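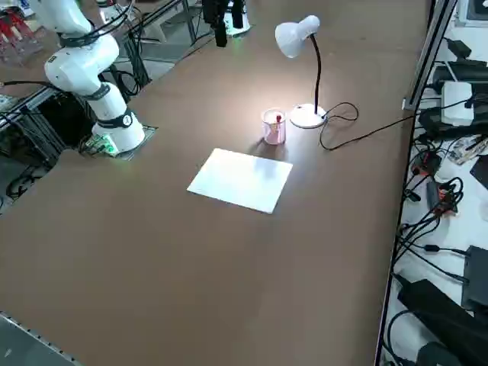 My position, after two winters in the shared workshop at Kondstead, is that the home robot people have the budget upside down. They price the arm, then the second arm, then a camera, and somewhere after the last shipping notice they remember that all of it has to be plugged in. Our own bench has a generous stretch of bare brown tabletop for the robot to be clever on, and next to it a strip where boxes, power adapters and black cables live in conditions I wouldn't wish on a houseplant. The lamp's cord crosses the good side too, coiled up like it pays rent.

I kept the spreadsheet, so I can tell you the build had cost us $1,318 by June, arms not included. Over half of that was brackets, cable, connectors and power supplies. The software we named Skinduvik, which took an evening to argue over and is still the most finished part of it.

Grasso, the parts shop on our side of town, will sell you a tidy cable chain for the price of a decent lunch. We bought 4. They are in a drawer. Putting them on means unplugging everything, and unplugging everything means finding out which of the adapters belongs to what, and so another month goes by.

The group over in Britton does it the other way. They spent 3 weekends labeling both ends of every wire before a single motor turned, and we laughed at them, right up to the day one of our connectors came loose and we lost an afternoon to it – mine, mostly.

So my advice to anyone starting at home is dull. Buy the label maker first. Draw the wiring on paper and tape it to the wall. Pick a cheaper arm if you must, and spend the difference on cable that is long enough. I intend to follow this advice myself on the next build.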